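Is the Tustier table oil worth it, or is it just expensive linseed?

Windano
I've been quoted 80 quid for a tin of Tustier plus the "maintenance spray" for a pale wooden dining table. The shop says one coat lasts 6 years. I find that hard to believe, given that the last miracle product they sold me came off on a damp cloth. Has anyone used it for longer than a fortnight? I don't want my table going orange either.

Benedito Godoy
Six years under what, a dust sheet? I did ours last October and it was looking thirsty by spring, and there are only two of us. It's a decent oil. Beads water, doesn't smell too bad, and the colour barely shifted. But read the small print on the tin: the claim is for "light domestic use", whatever that means, and the spray seems to me to be mostly a way of selling you a second bottle. I stopped using mine and saw no difference.

If you do go for it, sand with 232 grit as the leaflet says (good luck finding any, I used 240) and wipe off the excess after ten minutes. I left mine for half an hour and had a tacky patch by the window for weeks. Try it on the underside first if you're worried about orange.

Mostly I'd say use mats and don't put hot pans straight down. That'll do more than any tin.

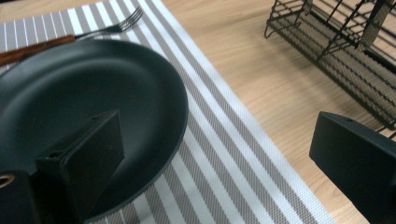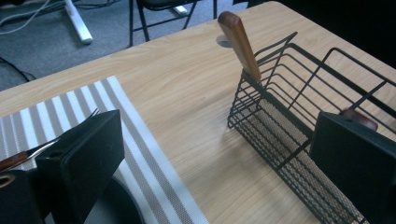
Striped mat on the pale wooden table, both pictures.

Draseck
Su oil is cheaper and the same stuff. My brother in law did 800 tables with it for a pub chain, or so he says.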